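Gallbladder Removal (Cholecystectomy): Frequently Asked Questions
Semgate Surgical Clinic – Patient Information

These answers apply to adults booked for planned gallbladder removal at Semgate. Emergency admissions follow a different pathway, and some of the timings below will not match.

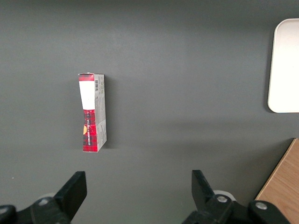

What does the gallbladder do?

The gallbladder is a small pouch under the liver. It stores bile, a fluid made by the liver that helps break down fat. After a meal the gallbladder contracts and pushes bile through the cystic duct and the common bile duct into the small intestine. The liver continues to make bile after the gallbladder is removed. The bile then drains directly into the intestine.

Why is it removed?

The usual reason is gallstones that cause symptoms. Stones can block the outlet of the gallbladder and cause pain under the right ribs, often after eating. They can also lead to inflammation of the gallbladder (cholecystitis), or move into the common bile duct and cause jaundice or pancreatitis. Polyps above a certain size are another reason. Stones found by chance on a scan, with no symptoms, are generally left alone.

Can the stones be dissolved or removed on their own?

Tablets that dissolve stones exist. They work only on some cholesterol stones, take many months, and the stones often come back. Removing the stones and leaving the gallbladder in place is not offered at this clinic.

What is the difference between laparoscopic and open surgery?

Laparoscopic surgery uses several small cuts. The abdomen is filled with carbon dioxide gas, and the surgeon works with long instruments and a camera. Open surgery uses one larger cut under the right ribs. Almost all planned operations here start as laparoscopic. The surgeon will change to open surgery if scar tissue, bleeding or unclear anatomy makes the laparoscopic method unsafe. The consent form covers both.

In the last reporting year the clinic carried out 154 planned gallbladder removals. Figures by surgeon are available from the front desk on request.

Which tests are needed beforehand?

An ultrasound scan and blood tests, including liver function. If the liver tests are abnormal or the bile duct looks wide, an MRI scan of the ducts (MRCP) is arranged. A stone in the common bile duct is normally dealt with before the operation, using an endoscope passed through the mouth (ERCP).

Should I stop my regular medicines?

Do not stop anything without instructions. Blood thinners, diabetes medicines and weight-loss injections each need a separate plan, and the pre-admission nurse will give it to you in writing. Bring a full list, including supplements.

When do I stop eating and drinking?

Your admission letter gives the times. For most morning patients, the last solid food is before midnight, and clear fluids may be taken until 2 hours before arrival. Milk is not a clear fluid. Black coffee is.

How long does the operation take?

Usually between one and two hours under general anesthesia. Time in the recovery area is additional.

Will I stay overnight?

Most laparoscopic patients go home the same day. An adult must stay with you for the first night. After open surgery, expect a stay of several days.

Why does my shoulder hurt?

Gas left under the diaphragm irritates a nerve that also serves the shoulder. The pain usually fades within a few days. Walking helps.

What are the risks?

Infection, bleeding, bile leak, blood clots, a retained stone in the bile duct and injury to the bile duct. Bile duct injury is uncommon – a few cases in every 1,000 operations – but it is serious and may need further surgery. Your surgeon will discuss how these apply to you.

Will I need a special diet afterward?

No fixed diet is required. Some people have loose stools after fatty meals in the first weeks. Smaller meals and a gradual return to fat are sensible. If diarrhea continues beyond a month or so, ask your doctor about it, as there is medicine that binds bile acids.

When can I drive, work and lift?

Drive when you can make an emergency stop without pain and are no longer taking opioid painkillers. Check with your insurer as well. Desk work is often possible after one to two weeks. Avoid heavy lifting for the period stated on your discharge sheet, which is longer after open surgery.

When should I call?

Call the ward line if you have fever or chills, yellow skin or eyes, dark urine, pain that gets worse, repeated vomiting, or a wound that is red or leaking. For chest pain, shortness of breath or a swollen, painful calf, call emergency services.

Who do I contact about my booking?

Dates and letters are handled by Riaan Matlala in the admissions office. Clinical questions go to the pre-admission nurses. This page was reviewed in June by Sibusiso Mokoena, general surgery.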